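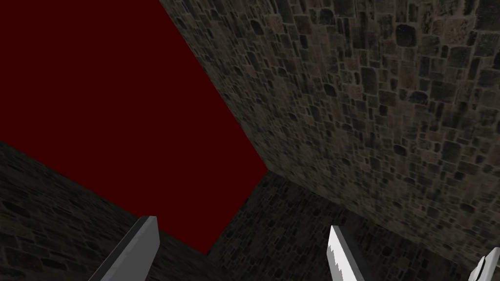 石砌墙面与暗红色平面(计算机渲染图)

杜索雷尔和平与安全研究所(Dusorer)诚聘研究员及访谈参与者征集启事

杜索雷尔和平与安全研究所现面向社会公开招聘“停火监督与地方调解”项目研究员一名、研究助理两名,并同时征集曾参与停火监督工作的文职及军职人员接受访谈。有关事项公告如下。

一、项目背景

停火协议签署之后,监督机制如何与当地既有的调解渠道衔接,长期以来缺乏系统的比较研究。现有文献多集中于协议文本的谈判过程,对监督小组进驻之后的日常工作着墨甚少,尤其是违约事件的登记、核实与通报,往往仅见于内部报告。本项目拟以布里恩比(Brirnby)、戴利(Daly)两处资料中心所藏的监督日志为基础,结合深度访谈,考察监督人员在核实违约事件时如何取得地方长者、商会及宗教人士的协助,以及此类协助对争端处理时限的影响。

项目由高级研究员邦图·阿斯法(Bontu Asfaw)主持,为期三年,办公地点设在本所阿杜拉(Adura)分部。目前已完成第一批749份日志的编目工作,其余1873份尚待整理。编目规则已由项目组审定,新入职人员须依照该规则开展工作,如有修改建议,应以书面形式提交主持人。 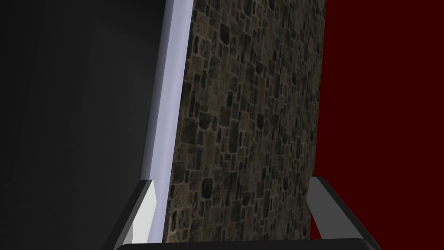 二、岗位职责

研究员负责设计编码方案,主持访谈,撰写阶段性报告,并在项目期内以第一作者或通讯作者身份完成至少两篇学术论文。研究员须每季度向项目组汇报进展,协助主持人组织年度研讨会,并对研究助理的日常工作予以指导。

研究助理负责日志的录入、校对与双人编码,整理访谈录音的文字稿,维护项目数据库,以及办理访谈联络事宜。两名助理中,一名以日志编码为主,另一名以访谈整理为主,具体分工在入职后第一个月内确定。

三、应聘条件

研究员应具有政治学、国际关系、冲突研究、法学或相近专业博士学位,已通过论文答辩但尚未取得学位证书者亦可申请。应聘者须具备档案研究或田野访谈经验,能够以中文和英文独立撰写学术文稿。熟悉定性资料编码软件者优先考虑;具备阿拉伯语、法语或阿姆哈拉语阅读能力者,请在申请材料中注明。

研究助理应具有硕士学位,或为相关专业在读博士研究生。应聘者须工作细致,能够严格遵守保密规定。有翻译或档案整理工作经历者,请附相应证明。

本所对应聘者的性别、民族、宗教信仰及婚育状况不设任何限制。因身体原因需要在面试或工作中获得便利安排者,可在申请时提出,有关信息仅供人事部门使用。
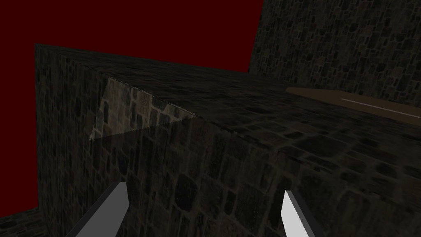

四、聘期与待遇

研究员聘期三年,试用期六个月。研究助理首聘期一年,经考核合格可续聘至项目结束。薪酬按照本所专业技术岗位标准执行,依学历及工作年限定级。本所依法缴纳各项社会保险,并提供年度体检及田野调查期间的人身意外保险。赴布里恩比、戴利两地查阅资料所产生的交通及住宿费用,由项目经费据实报销。

入职人员须签署数据保密协议。未经项目主持人书面同意,不得将日志原件、复制件或访谈资料带离指定工作区域,亦不得用于本项目以外的研究。

五、访谈参与者征集

本项目拟邀请70名曾在停火监督机构、联络办公室或联合核查小组任职的人员接受访谈。参与者须年满二十五周岁,累计任职时间不少于六个月,任职机构与国别不限。征集对象包括监督员、联络官、口译人员、后勤协调人员及当地雇员。女性任职人员及口译人员在以往研究中较少受到关注,尤请踊跃报名。

访谈以线上或面谈方式进行,每次不超过九十分钟,可使用中文、英文或法文,必要时由本所安排口译。每位参与者完成访谈后可获得600元补助。全部资料均作匿名处理,参与者可在文字稿定稿前随时撤回全部或部分陈述,无须说明理由,已发放的补助不予追回。

本研究方案已经本所伦理审查通过。访谈内容不涉及仍处于保密期的行动信息,参与者如对原任职机构负有保密义务,应自行确认可陈述的范围。

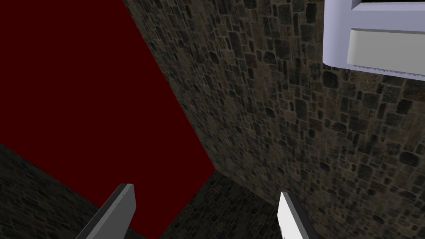 六、申请材料与程序

应聘研究员者请提交个人简历、研究陈述(不超过三千字)、代表性论文一篇及两位推荐人的联系方式。应聘研究助理者请提交个人简历、求职信及最高学历成绩单。上述材料应合并为一个文件,并在邮件主题中注明应聘岗位及姓名。

申请材料受理至四月底止,逾期不予受理。通过初审者将接到面试通知,研究员岗位面试包括二十分钟学术报告及提问环节,研究助理岗位面试包括编码测试。未通过初审者恕不另行通知,所提交材料在招聘结束后统一销毁。

有意接受访谈者请向阿杜拉分部项目办公室索取知情同意书及登记表,填妥后交回。访谈参与者的征集不受上述截止时间限制,额满为止。咨询电话受理时间为工作日上午九时至下午四时。

杜索雷尔和平与安全研究所人事处
阿杜拉分部项目办公室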